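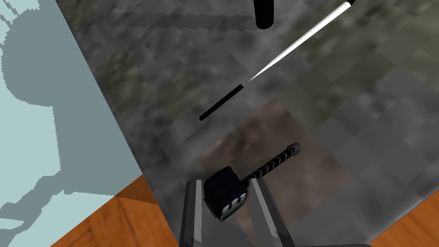 4.2 Update delay on managed laptops

We looked at how long firmware updates stayed pending on 500 laptops managed with Custon. Each machine reported its firmware version at startup, and the reports were collected until 22nd June. After duplicates were removed, 3,412 reports remained. A machine was counted as updated when it first reported the new version.

Most delays came from the restart step. Users who were on battery power saw the prompt but could not start the install, and the prompt did not return until the next login. Kontogiannis describes the same pattern for keyboard controller updates on desktop docks. 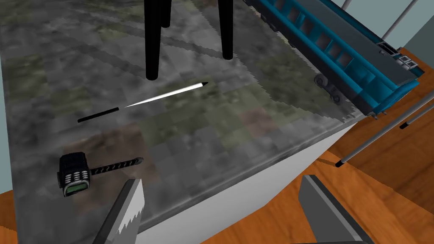 Figure 3. Rendered tabletop with a hammer-shaped object, a pen and a blue toy train carriage.

The Pidell client repeats its prompt when the charger is connected, and its median delay was 15 hours, against 80 for Custon. We did not test whether users found the repeated prompt annoying. Machines that were shut down for the whole period are left out of both medians.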